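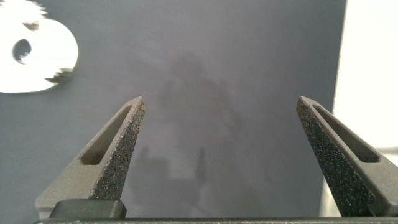

Small Parts on the Bench: Laying Out, Lighting and Fitting Gears

Most of the time lost on a small gear job goes into looking for things. A washer rolls under the vise, a gear ends up teeth down in a puddle of oil, and the part you need is the same color as the bench. The tips on this page are for work you can do sitting down at a table, with parts that fit in the palm of your hand.

Start with the table. Clear it completely and wipe it down before you open any bag or box of parts. A white tabletop is good for spotting dropped screws, but it is hard and slippery, and small steel parts skate right across it. Put a dark cloth mat on top. Navy or black works well because both white plastic and bare metal show up against it. A few wrinkles do no harm, but pull the mat flat where you plan to do the fitting, so that pegs and plates can stand level.

Leave a strip of bare table along the far side. Tools go there and parts stay on the mat. Once you mix the two, you will be lifting pliers to find a gear.
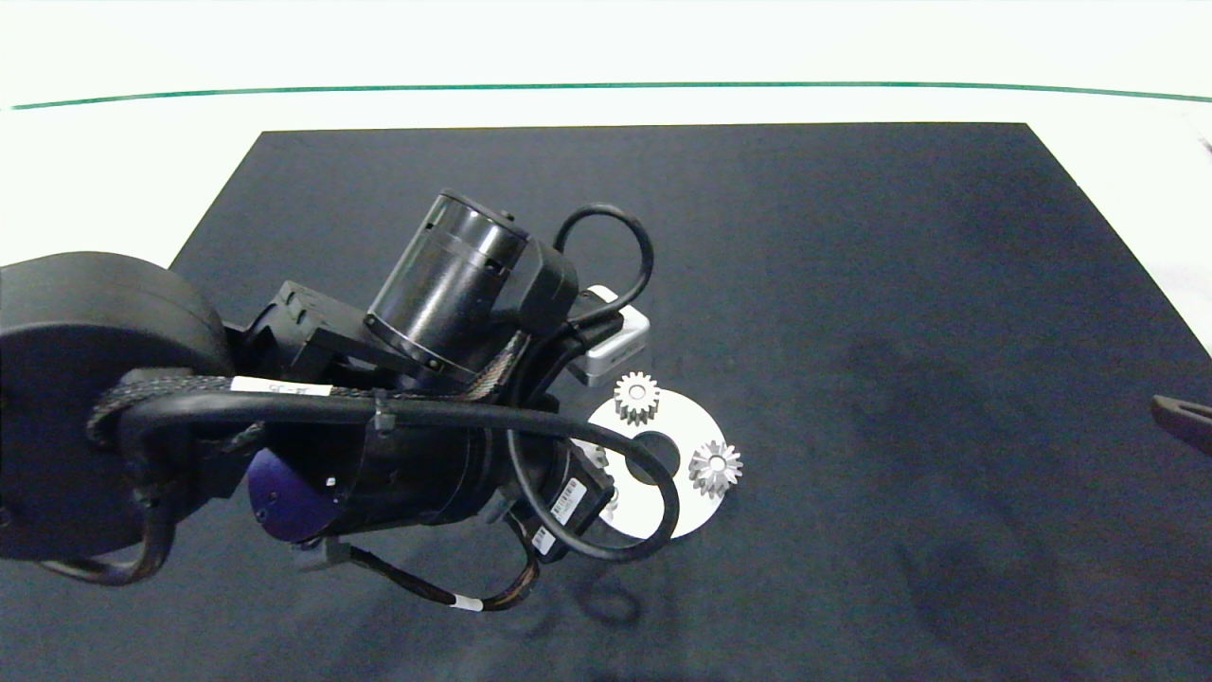

Bench Skills – Cirkdale Repair and Making Club

Mats pick up lint, and lint gets into gear teeth. Run a strip of wide tape over the fabric before each session. Wash the mat by itself in cold water with no fabric softener, and hang it over a rail to dry. Scuffs and pale smudges that stay after washing can be left alone. Replace the mat when it starts to shed.

Lighting

One lamp straight overhead gives you hard glare on anything shiny. A ring light gives more even light, but you still have to place it with some care. If you look up from your work and the ring is right in your eyes, move it back or raise it. Turn the brightness down until you can read the teeth on a metal gear without a white flare across them. Full brightness is rarely the best setting for polished parts.

Check for shadows too. Hold your hands where they will be when you work and look at what falls on the mat. Sânziana Ciobanu, who runs our evening bench, keeps a second small lamp low on the left for this and switches it on only for the fitting itself.

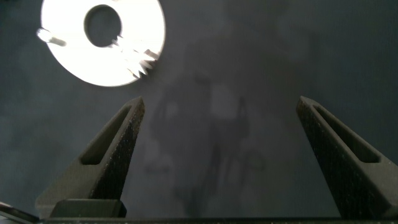 Room lighting matters as well. Working under a bright lamp in a dark room tires your eyes, and when you look away to find a tool it takes a moment to see anything. Leave the ceiling light on. After 4 in the afternoon in October you will want it anyway.

Laying out the parts

Put the base plate in the middle of the mat and the loose gears to one side, with a gap between them wide enough for your fingers. Stand gears flat on the mat, never on top of each other. Bevel gears have angled teeth that chip if they knock together, so give those the most room.

If the plate has upright pegs, check them before fitting anything:

Each peg should stand straight. Look at it from the side at table level.

Wipe the peg with a dry cloth. Grit at the bottom will hold a gear up at an angle.

Try the gear on the peg without pressing. It should slide down under its own weight or with a light push.

If it sticks halfway, lift it off and look inside the hole. A little leftover plastic can be cleaned out with a round needle file, one or two turns at a time.

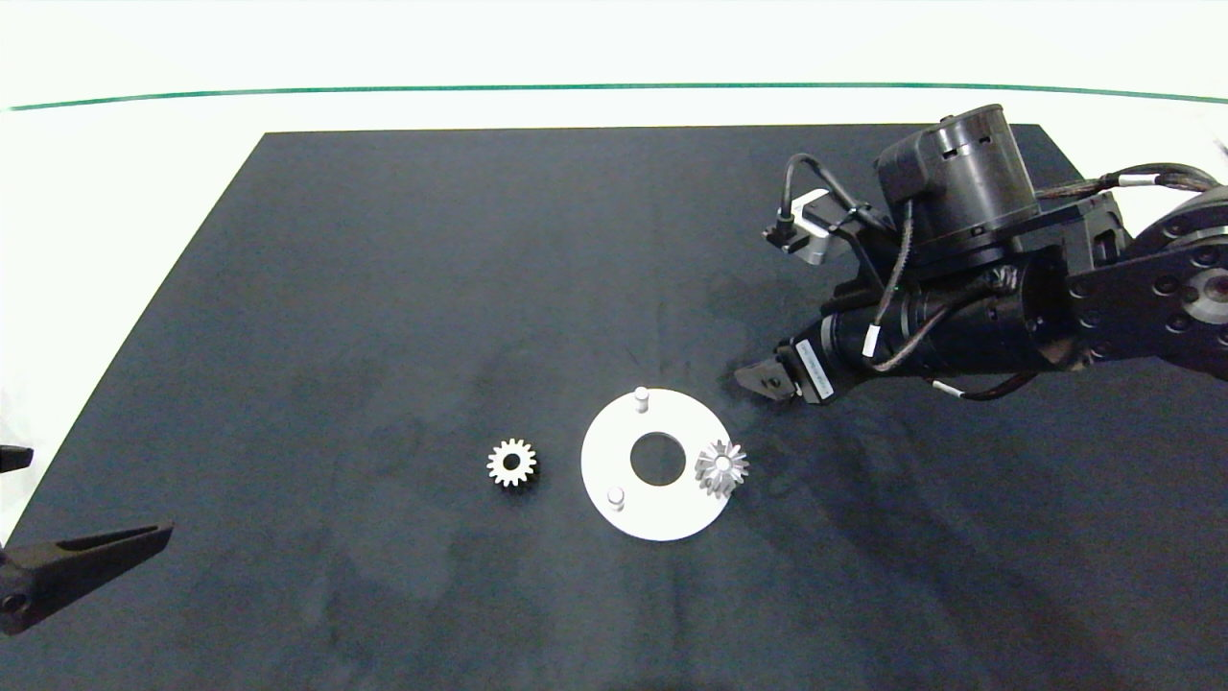 Fitting and meshing

Lower the gear over the peg from straight above. Coming in at a slant is the usual cause of a jammed gear. When the second gear goes on next to the first, turn the first one slightly with a fingertip until the teeth drop in. Do not push down hard to make them meet.

Turn the pair one full turn by hand. A tight spot that comes back at the same place every time means a damaged tooth or dirt in one gap. Clean with an old toothbrush, dry, and try again. Grease goes on last, and plastic gears should only get a grease marked safe for plastic.

Putting away

Keep each set in its own shallow tin with the lid labeled. Aicha Tahiri uses tins with 9 sections for this, which is plenty for most small projects. Fold the mat inward from the edges so that anything you missed stays inside, and shake it out over a tray.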